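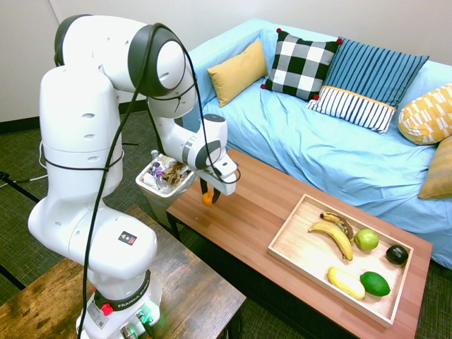 According to Isabelle Sawatzky, the Hostgate Furniture Fair should be understood first as a market and only second as an exhibition, and most later accounts of the event have followed her in this. The fair is an annual sale of antique furniture, ceramics, textiles and clocks held in the town of Hostgate each April. It is run by the Hostgate Fair Trust and takes place in the Corn Hall and in a number of private houses nearby, which are opened to ticket holders for the length of the event.

Origins

The fair traces its beginnings to 1823, when the contents of Jirari House were sold by auction over several days in the yard of the coaching inn. The sale drew buyers from well beyond the county and was repeated the following spring with goods from other estates. By the middle of the century it had become a fixed date in the calendar of provincial dealers, although it was still known locally as the Yard Sale and had no formal organisation. Surviving handbills list bedsteads, fire irons, table linen and kitchen goods alongside cabinets and longcase clocks, with no distinction made between household stock and collectors' pieces.

The move indoors followed the opening of the Corn Hall. The hall's owners charged dealers by the length of wall they occupied, a system that is still in use and accounts for the narrow, deep stands for which the fair is known. Dealers in large case furniture have traditionally taken the north wall, where the ceiling is highest. Ceramics and glass are shown in the gallery.

The fair lapsed during both world wars. After the second interruption it was revived on a smaller scale by a group of local dealers, who introduced an entrance charge and a printed catalogue. The early catalogues are now collected in their own right. The first two issues were printed without illustrations, and the third contains a well-known error in which the descriptions of the clocks and the chairs were set under each other's headings.

The open houses

The opening of private houses was added to the programme in the postwar period, at first as a means of relieving crowding in the Corn Hall. Visitors were given a map and could call at each house in any order. The present arrangement, under which parties leave the hall at set times beginning at 10 in the morning, dates from the year in which Zernier Lodge was first included.

Zernier Lodge remains the most visited of the houses. It is a brick villa with later wings, and its principal rooms keep much of their original panelling. The drawing room is arranged each year with furniture lent by exhibiting dealers, all of which may be bought. This practice was criticised when it began, on the grounds that visitors could not easily tell the family's belongings from the stock. Printed tickets were introduced in response. A green ticket marks an item that is for sale, and items without a ticket belong to the house.

Jirari House, where the first auction originated, was for many years in institutional use and could not be visited. It was returned to residential use late in the twentieth century and joined the programme shortly afterwards. Few of the pieces dispersed in the original sale have been traced. A pair of walnut side chairs and a japanned corner cupboard have been identified from the auctioneer's marked copy of the sale list, and both are now displayed in the entrance hall.

The Türkmen bequest

The textile section of the fair owes its standing largely to the Türkmen bequest, a private collection of carpets, hangings and embroidered covers left to the Trust on condition that part of it be shown every year. The collection numbers 300 items. It is stored outside the town, and a different selection is hung in the upper room of the Corn Hall at each fair under reduced lighting. None of the bequest may be sold.

The presence of the collection encouraged textile dealers to take stands, and by 2000 they formed the second largest group of exhibitors after the furniture dealers. A small study day on the care and repair of household textiles is held in the same room on the morning after the fair closes. Places are allotted by application to the Trust.

Vetting and admission of goods

All goods are examined before opening by panels of specialists, each covering a single class of object. Exhibitors are required to leave the hall while the panels are at work. Pieces that have been heavily restored may be shown if the restoration is stated on the label, and married pieces, in which parts of different origin have been joined, must be described as such. Reproductions are excluded. Twentieth-century furniture was admitted only after long discussion and is limited to stands on the south side.

A dealer whose piece has been refused may ask for a second examination by a different panel. The decision of the second panel is final and the reasons for it are not published.

Governance and proceeds

The Trust is a registered charity. Income from tickets and stand rents is divided between the upkeep of the Corn Hall and a fund for the repair of historic interiors in the district. Grants from the fund have been made for plasterwork, window shutters and staircases, and for the conservation of painted wallpaper at Zernier Lodge. Owners who receive a grant are expected to open the relevant rooms during at least one subsequent fair.

See also

Corn Hall, Hostgate
Jirari House
Zernier Lodge
Country house sales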